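第3章　設置と最初の準備

Nivell 卓上蛍光セルカウンターをお迎えいただき、ありがとうございます。この章では、箱を開けるところから、標準染色液 Furkuris を使った最初の基準合わせが終わるところまでをご案内します。早く細胞を数えてみたいお気持ちはよくわかります。わたしたちも新しい試作機が組み上がるたびに、説明書を後回しにして電源を入れたくなります。けれども最初の日に少し手間をかけておくと、後々の測定がずいぶん楽になりますから、どうぞお茶でも飲みながら（お茶は装置から離れたところでお願いします）、一度この章を通してお読みください。

細胞の染め方や日々の測定の進め方は第4章に、データの書き出しは第5章にまとめてあります。すでに旧型の Nivell をお使いの方は、3.2 の固定ねじの位置と 3.6 の基準合わせの手順が旧型と違いますので、その二か所だけは飛ばさずにご覧ください。

3.1　箱を開ける前に

装置は Flaltisham の工場で一台ずつ光軸を合わせ、そのまま箱に納めて出荷しています。箱の側面に貼ってある傾き表示ラベルをまず見てください。ラベルの窓が白いままなら、そのまま開けていただいて大丈夫です。窓が赤く変わっているときは、輸送中に箱が大きく傾いた可能性があります。開ける前にラベルの写真を撮り、お買い求めの販売店か、Gwynne サポート窓口までお知らせください。赤くなっていても中身は無事ということが多いのですが、開けてしまった後では運送会社とのお話が難しくなることがあるのです。

もうひとつ、寒い季節のお願いです。12月ごろの冷えた倉庫やトラックから暖かい実験室に運び込んだ装置は、内側のレンズに結露することがあります。箱に入れたまま、できれば一晩、設置する部屋に置いて室温になじませてください。朝に届いたものをその日のうちに使いたいというときも、最低でも6時間はお待ちいただけると安心です。

注意　冷えた装置にすぐ電源を入れないでください。結露した状態で通電すると、検出器が傷むおそれがあります。この場合の修理は保証の対象になりません。

箱の中には次のものが入っています。

・Nivell 本体
・電源アダプターと電源コード
・USB ケーブル
・測定用スライド（お試し用の一袋）
・標準染色液 Furkuris（保冷箱に入って別便で届きます）
・遮光カバー
・六角レンチ
・調整証明書
・クイックガイド

Furkuris は別便です。「入っていない」というお問い合わせをよくいただくのですが、装置本体と同じ日に着くとは限りません。保冷箱が先に着いてしまったときは、箱から出して、凍らせないように冷蔵庫の奥ではなく手前の棚にしまっておいてください。冷気の吹き出し口の近くは思いのほか温度が下がります。

調整証明書は薄い紙が一枚だけで、緩衝材の間に挟まって見落とされがちです。3.6 で必ず使います。梱包材を捨てる前に、本体の製造番号と証明書の番号が同じであることを見比べて、この説明書に挟んでおいてください。

箱と緩衝材は、場所が許せばしばらく取っておいてください。点検などで装置をお送りいただくときに、元の箱がいちばん確実です。すでに処分してしまったという場合は、窓口から空箱だけをお送りすることもできます。

3.2　本体を取り出し、固定ねじを外す

本体は見た目より重心が後ろ寄りです。持ち上げるときは正面の扉に手を掛けず、底の両側にあるくぼみに指を入れてください。腰に不安のある方は、遠慮なくどなたかと一緒にどうぞ。

1.　箱の上側の緩衝材を外し、付属品の小箱を先に出します。
2.　本体底のくぼみに両手を入れ、まっすぐ上に持ち上げます。
3.　水平な台の上に静かに下ろします。
4.　保護フィルムをはがします。正面の扉のフィルムは、ゆっくりはがさないと端が残ることがあります。
5.　背面の右下にある赤い固定ねじを、付属の六角レンチで反時計回りに回して外します。
6.　外したねじを、背面の左上にある保管用の穴に軽くねじ込んでおきます。

固定ねじは、輸送中に内部のステージが動かないように押さえているものです。付けたまま電源を入れると、立ち上げの途中で「ステージが動きません」という表示が出て止まります。故障ではありませんので、慌てずに電源を切り、ねじを外してからもう一度入れ直してください。ただ、付けたままの立ち上げを何度も繰り返すと、ステージの駆動部に負担がかかります。

旧型では固定ねじが底面にありました。装置をひっくり返して外すのは危ないというご意見をたくさん頂戴して、いまの位置に移しています。ご意見をくださった皆さま、ありがとうございました。

注　ねじを保管用の穴に戻すのは、なくさないためです。締め込みは指で止まるところまでで十分です。

3.3　置き場所を決める

Nivell は小さな装置で、実験台の端にも置けます。それだけに、空いたところへとりあえず置かれてしまうことが多く、後になって「日によって値が違う」というご相談につながりがちです。設計を担当した Ottilie Eberhard が口癖のように申しておりますのは、置き場所も光学系の一部だと思ってほしい、ということです。少々大げさに聞こえるかもしれませんが、窓口に寄せられるご相談を読んでいると、なるほどと思うことがたびたびあります。

避けていただきたいのは、直射日光の当たる窓際、エアコンの風が直接当たるところ、それから遠心機や振とう機と同じ台の上です。とりわけ振動は見落としやすく、遠心機が隣の台にあって、台同士の天板が触れているだけでも伝わってきます。台を少し離すだけで収まることもありますので、試してみてください。

安全キャビネットの中でのご使用はお勧めしていません。気流で正面の扉の内側に細かなほこりが入りやすく、紫外線ランプを点けると樹脂の部品が早く傷みます。感染性のある試料などでどうしてもキャビネット内で扱いたいという場合は、スライドへの充填までをキャビネットの中で行い、ふたをしたスライドを装置に運ぶ方法を第4章でご紹介しています。ご所属先の安全規程がこの説明書と違うときは、必ず規程のほうを優先してください。

背面には放熱用のすき間があります。壁や棚から手のひらの幅ほど離してください。上に物を載せるのもご遠慮ください。平らでちょうどよい高さなものですから、チップの箱や手袋の箱がいつのまにか積まれてしまうのですが、天面の内側には励起光源の放熱板があり、熱がこもると明るさが安定しなくなります。

置き場所が決まりましたら、台が水平かどうかを確かめます。本体の天面の手前側に小さな気泡水準器が付いています。泡が輪の中に入っていれば結構です。ずれているときは、底の脚を回して高さを合わせます。

1.　手前の左の脚を回し、泡が左右の中央に来るようにします。
2.　手前の右の脚で、前後の傾きを合わせます。
3.　本体の上から軽く手を添え、がたつきがないことを確かめます。
4.　がたつくときは、浮いている脚だけを少しずつ下ろします。

後ろの脚は、ふだんは触らなくてかまいません。全部の脚をいっぺんに動かすと、どこを直したのかわからなくなってしまいます（社内でも新人が必ず一度は通る道です）。そうなったときは、すべての脚をいちばん短く縮めてから、手順の最初に戻ってください。 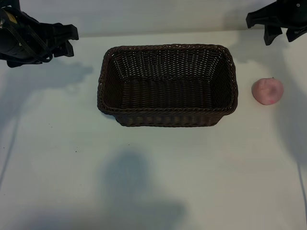
水平が出たら、できるだけその場所から動かさないでください。お掃除などで少しずらした程度であれば、泡の位置を見直すだけで十分です。別の部屋へ移したときは、3.6 の基準合わせをもう一度行ってください。台車で運ぶ場合は固定ねじを戻すのをお忘れなく。廊下の継ぎ目を越えるときの衝撃は、手で押している側が感じるよりもずっと強いものです。

3.4　電源とケーブルをつなぐ

電源アダプターは必ず付属のものをお使いください。差し込み口の形が同じアダプターは実験室にいくつもあると思いますが、電圧が合っていても電流の余裕が足りず、光源が点灯した瞬間に装置が落ちてしまうことがあります。同じ台にいくつか装置が並ぶ場合は、アダプターに装置名を書いたテープを貼っておくと取り違えがありません。

1.　本体背面の電源スイッチが切れていることを確かめます。
2.　アダプターのプラグを背面の DC 端子に差し込みます。奥で軽い手応えがあるまで押してください。
3.　電源コードをアダプターにつなぎ、接地付きのコンセントに差します。
4.　パソコンで操作する場合は、USB ケーブルを背面の端子につなぎます。本体の画面だけで使う場合、USB ケーブルは要りません。

たこ足配線はお避けください。冷凍庫や恒温水槽と同じ系統のコンセントも、できれば別にしていただきたいところです。冷凍庫の圧縮機が動き出すときに電圧が一瞬下がり、ちょうど測定中だと、その回だけ値が低く出ることがあります。再現しにくく、原因を突き止めるまでに長くかかる困りごとの代表です。

USB ケーブルは、先にパソコン用ソフトウェアを入れてからつなぐのが順序です。先につないでしまっても壊れたりはしませんが、パソコンが装置を別の機器と取り違えて覚えることがあります。そのときはケーブルを抜き、ソフトウェアを入れてパソコンを再起動し、改めてつないでください。

注意　ぬれた手でプラグに触れないでください。また、消毒用アルコールを噴霧した直後に電源を入れることもおやめください。周りの台を拭いたときは、においが消えるまで待つのがひとつの目安です。

3.5　最初の立ち上げ

いよいよ電源を入れます。初回だけは言語や日付の設定があり、ふだんより少し時間がかかります。

1.　背面の電源スイッチを入れます。正面のランプが橙色にゆっくり点滅します。
2.　画面に言語の一覧が出たら「日本語」を選び、「次へ」に触れます。
3.　日付と時刻を合わせます。測定結果のファイル名に使われますので、後で探すときのために正確にお願いします。
4.　装置の名前を入力します。空欄のままでも進めますが、同じ部屋に複数台あるときは、台の場所などを名前にしておくと便利です。
5.　管理者の暗証番号を決めます。
6.　「自己点検を始める」に触れます。扉は閉めたままにしてください。

自己点検の間は、ステージが前後に動く音と、フィルターが切り替わる小さなカチッという音がします。初めてお聞きになると少し心配になるような音ですが、正常です。反対に、ガリガリと擦れるような音が続くときは、電源を切って窓口にご連絡ください。点検が済むと、正面のランプが緑色の点灯に変わります。

暗証番号は、決めた方おひとりの記憶に頼らず、研究室の決まった場所に控えておいてください。春の異動の時期になりますと、「前任者が卒業してしまって」というお電話が毎年のように入ります。お忘れになった場合は、製造番号とご所属の確認をさせていただいたうえで、解除の手続きをご案内します。多少お時間を頂戴しますこと、あらかじめお許しください。

自己点検で止まったときは、画面に短い文が出ます。よくあるものを挙げておきます。

「ステージが動きません」
固定ねじが付いたままになっていないか、背面の右下をご覧ください。

「扉が開いています」
扉を一度大きく開け、静かに閉め直します。それでも消えないときは、扉の縁に保護フィルムの切れ端が残っていないか見てください。

「光源の準備中です」
部屋が寒いと長めに出ます。しばらくお待ちください。一晩なじませた装置で、いつまでも消えない場合は窓口へお知らせください。

「暗電流が高すぎます」
外の光が入り込んでいることがほとんどです。遮光カバーを掛けて、もう一度点検を始めてください。

点検を終えたら、光源が落ち着くまで電源を入れたまま置いておきます。次の基準合わせの準備は、この待ち時間の間に進めていただけます。

3.6　Furkuris を使った基準合わせ

ここがこの章の山場です。といっても、作業そのものは、ピペットを日ごろお使いの方なら難しいことはありません。基準合わせというのは、濃度のわかっている標準染色液を装置に見せて、「この明るさを、この値として覚えてください」と教える作業です。装置は工場で一度これを済ませていますが、輸送と設置場所の違いで、わずかにずれていることがあります。

用意するもの
・Furkuris（冷蔵庫から出したもの）
・測定用スライド
・ピペットと新しいチップ
・粉の付いていない手袋
・遮光用のアルミホイル
・調整証明書

Furkuris は光に弱い試薬です。茶色の容器に入っていますが、蓋を開けている間はどうしても光を浴びます。ホイルで容器を包み、部屋の照明を少し落としていただけると理想的です。真っ暗にする必要はありません。暗すぎてチップの先が見えないと、かえって失敗のもとになります。

1.　Furkuris の容器をホイルで包み、室温に戻します。
2.　容器をゆっくり上下に返して混ぜます。泡が立ちますので、ボルテックスは使わないでください。
3.　スライドを袋から出し、縁を持ちます。中央の窓には触れないでください。
4.　ピペットで液を吸い、スライドの注入口に先端を斜めに当てて、そっと押し出します。液は自然に窓の端まで広がります。
5.　窓に気泡がないことを確かめます。気泡があるスライドは使わず、新しいものに替えてください。
6.　画面で「基準合わせ」を選び、調整証明書にある Furkuris の目標値を入力します。
7.　扉を開け、スライドを矢印の向きに合わせて差し込み、扉を閉めます。
8.　「測定」に触れます。同じスライドで3回続けて読み取りますので、終わるまで扉を開けないでください。
9.　画面に出た平均値を、証明書の目標値と見比べます。
10.　「この値で合わせる」に触れ、完了の表示が出たらスライドを取り出します。

目標値は装置ごとに少しずつ違います。たとえば社内の試験用の一台では、基準合わせの後の読み取りはほぼ2,158になります。お手元の装置でこれと違う値が出ても、心配はまったくいりません。見比べていただく相手は、あくまでお手元の証明書の値です。以前、別の装置の証明書を使って合わせてしまい、値がどうしても落ち着かないというご相談がありました。製造番号を見比べてくださいと 3.1 でしつこくお願いしたのは、そういうわけです。

画面には平均値の横に、読み取りのばらつきを示す帯が出ます。帯が緑であればそのまま進んでください。黄色のときは、光源がまだ落ち着いていないか、スライドの中で液がゆっくり動いています。スライドを入れたまましばらく待って、もう一度測定すると、たいてい緑になります。赤のときは合わせずに中止し、新しいスライドでやり直してください。赤のまま「この値で合わせる」に触れると確認の画面が出ますが、そこは「戻る」を選んでいただければと思います。

やり直しても赤が続くときは、次の順に疑ってみてください。

・液がまだ冷たくないか
・容器の混ぜ方が足りないことはないか
・スライドの窓に指の跡がないか
・扉のすき間から照明や日の光が入っていないか
・同じ台の上で何か回っていないか

注意　使い終えた Furkuris とスライドは、ご所属先の決まりに従って薬品廃液・固形廃棄物として処分してください。流しに捨てないでください。目や皮膚に付いたときは、すぐに多量の水で洗い流し、安全データシートをご参照ください。

注　スライドは使い切りです。洗って乾かしたスライドは見た目にはきれいでも、窓の内側に染色液が薄く残り、次の測定の背景が高くなります。

3.7　基準合わせの間隔と記録

その後の基準合わせは、毎日お使いの場合で4週間に一度を目安にしてください。たまにしかお使いにならない場合は、まとまった測定の前に一度行っていただくのがよいと思います。それとは別に、装置を別の部屋へ移したとき、ソフトウェアを更新したとき、Furkuris のロットが変わったときにも行ってください。ロットが変わると目標値も変わります。新しい目標値は、容器に同梱の小さな紙に書いてあります。

画面の「予定」に日を登録しておくと、当日に装置を立ち上げたときにお知らせが出ます。装置が混み合う研究室では、日曜日の夕方など、人の少ない時間に済ませる方もいらっしゃるようです。ただし、おひとりでの薬品の取り扱いを禁じているところも多いので、そのあたりはご所属先の決まりをお確かめください。

記録は装置の中にも残りますが、紙のノートにも一行書いておかれることをお勧めします。書いておきたいのは、日付、作業した方のお名前、Furkuris のロット番号、合わせる前の値、合わせた後の値です。なかでも合わせる前の値が大切です。これを続けて眺めていくと、光源がゆっくり弱っていく様子が見えてきます。急に下がったときは窓の汚れ、じわじわ下がるときは光源の寿命、というのが大まかな見分け方です。

窓口で長くお客様の記録を拝見してきた Lleucu Kneath は、合わせた後の値しか書かれていないノートを見るたびに、惜しいなあとため息をついております。どうかひと手間、よろしくお願いいたします。

3.8　一日の終わりに

1.　スライドが装置の中に残っていないことを確かめます。
2.　画面で「終了」を選び、ランプが消えるのを待ちます。
3.　背面の電源スイッチを切ります。
4.　扉の外側を、水で軽く湿らせて固く絞った布で拭きます。
5.　遮光カバーを掛けます。

ランプが消える前に背面のスイッチを切ると、冷却用のファンが途中で止まり、光源に熱が残ります。一度や二度で壊れるものではありませんが、習慣になると寿命が縮みます。急いで帰りたい日は「終了」を選んでおいて、手袋を外して手を洗ってから戻っていただくと、ちょうどよいころ合いになっています。

扉の内側は、ふだんは拭かないでください。汚れが気になるときは第6章の手順でお手入れをお願いします。試料をこぼしてしまったときだけは別で、すぐに電源を切り、乾いた柔らかい紙で吸い取ってから窓口へお電話ください。こすると液がステージの下へ回ってしまいますので、紙は押し当てるだけになさってください。

3.9　困ったときのご相談先

まずはお買い求めの販売店へどうぞ。設置した部屋の様子をよくご存じの担当者がいれば、話がいちばん早く進みます。販売店がお休みのときや、技術的に込み入ったご質問は、Gwynne サポート窓口でも承ります。お電話でもメールでもかまいません。

ご連絡の際は、本体の製造番号、ソフトウェアの版、画面に出ている文、それから直前に何をなさっていたかをお知らせください。製造番号は背面の銘板に、ソフトウェアの版は画面の「設定」から「この装置について」と進んだところにあります。画面の文は、お手数でも一字一句そのままお伝えいただけると助かります。似た言い回しの表示がいくつかあり、原因がそれぞれ違うのです。

「こんなことを聞いてよいのだろうか」と迷われるようなことでも、どうぞお気軽に。固定ねじの場所が変わったのも、遮光カバーに持ち手が付いたのも、もとをたどればお客様からの何気ないひと言でした。説明書のわかりにくいところのご指摘も、次の改訂の際に反映いたします。

基準合わせまで無事にお済みでしたら、続いて第4章「試料の染色と測定」へお進みください。余った Furkuris は蓋をしっかり閉め、ホイルで包んだまま冷蔵庫へお戻しください。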